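Speaker notes: Drawer construction for small storage boxes
Flavstead workshop session, 2/4/18
Speaker: Lanying Cao

Slide 1. Title
Leave up while people sit down. Handout is the four-page one with the cut list. Mention that Deming Xue drew the joint diagrams and that questions go at the end.

Slide 2. Scope
Single-drawer boxes only, desktop size. No metal slides. The drawer runs on its own bottom edges inside the case. Chests and anything with a center runner are in the March session.

Slide 3. Wood movement
Wood swells across the grain and hardly changes along it. A drawer side is therefore stable in length and unstable in height. Gap above the side must allow for the wettest month the box will see. If the stock was planed in a heated shop in winter, it is at its smallest. Fit it looser than feels right.
Do not read out the table. Point to the row for maple and move on.

Slide 4. Choice of stock
Case in a dark show wood, drawer in a pale plain one. Reasons are cost, weight and visibility of contents. Small parts are easier to find against a light bottom. Leave the inside of the drawer without oil. Oil in a closed space goes sour and the smell stays for years. 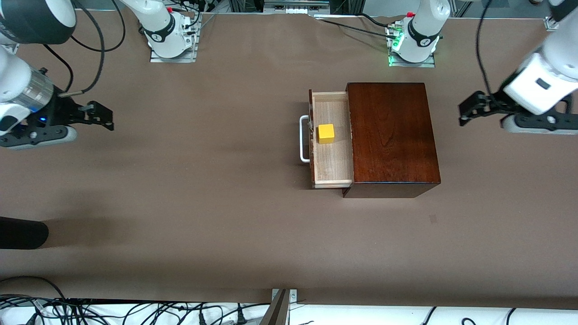 Dark case with a pale drawer, shown open.

Slide 5. Front joint
The pull acts on the front, so this joint takes the load. Half-blind dovetails if time allows. A rabbet with two pins per side is enough for light contents. Guilan Qian's test pieces are in the tray by the lectern: pass them round now, they need to be back before slide 9.
Butt joint with glue only: show the broken one. End grain soaks up glue and the joint starves.

Slide 6. Bottom panel
Groove in the sides and front, open at the back. Panel slides in last. One screw at the back edge, in a slot. No glue in the groove. With solid stock, grain runs side to side so that movement goes toward the back.

Slide 7. Pulls
Mark the center from the finished front, after fitting. A bar pull needs two holes, and an error in either one shows. Use a drilling guide. Screw heads inside must sit flush or they catch on contents.

Slide 8. Racking
A drawer that is wide and short front to back will jam when pulled off center. Remedies: longer sides, tighter side clearance, wax. Paste wax on the bottom edges and on the case floor. Renew once a year. Do not use spray lubricant, it stains and collects dust.

Slide 9. Stops
Fit at the back of the case, two small blocks. Glue one, check the front is flush, glue the other. Collect the test pieces.

Slide 10. Questions
If asked about plywood sides: acceptable, edges need lipping. If asked about veneer: refer to Chunhua Tang. Allow 15 minutes, then clear the room for the sharpening class.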